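Last updated: February

4. Putting the duvet cover on the Brosness duvet

This section is for the Brosness double duvet and its Eltow cover. For the single size the steps are the same, but you can skip step 5.

Before you start

Wash the new cover one time before use. It will shrink a little in the first wash, and the size on the label is already corrected for this. The Brosness duvet weighs 1,993 grams and is sewn in 95 squares, so the filling should not move to one side. If you feel an empty square, please do not use the duvet and write to Budico service.

Close the windows if it is windy. Take watches and rings off, the thread of the cover catches easily.

Steps

1. Turn the cover inside out and lay it on the mattress. The opening must be at the foot of the bed.
2. Lay the duvet flat on top of the cover. The side with the care label goes to the foot.
3. Find the 2 loops in the top corners of the cover. Tie each loop to the tape on the same corner of the duvet. Make a bow – a knot is very hard to open after washing.
4. Start at the head and roll duvet and cover together, tightly, until you reach the foot.
5. Check that both ends of the roll are even. If one end is thicker, unroll as far as the middle and roll again.
6. Fold the opening of the cover around the roll, first left, then right. Reach inside and pull the corners through.
7. Unroll toward the head. Hold the foot end and shake the duvet gently.
8. Close the buttons from the outside to the middle.

Note: Some customers prefer to hold the top corners from inside the cover and shake it down. This is also good, but you need more room.

Caution: Do not pull the duvet by a single square. The seams can open.

Arranging the bed

Patterned covers can be mixed. The Cuevas series was drawn by Benoît Poulain so that large and small patterns can lie on the same bed. Put the duvet on last and let it rest before you smooth it.
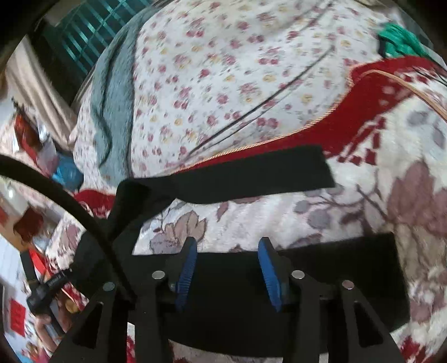 Fig. 4: Patterned bedding on the bed.

Caution: Keep the bedding away from heaters and from lamps that are clipped to the headboard.

To order spare loops and tapes, use part number 278. They are delivered with a needle – please sew them only on the inside seam.

Continue with section 5, Washing and drying.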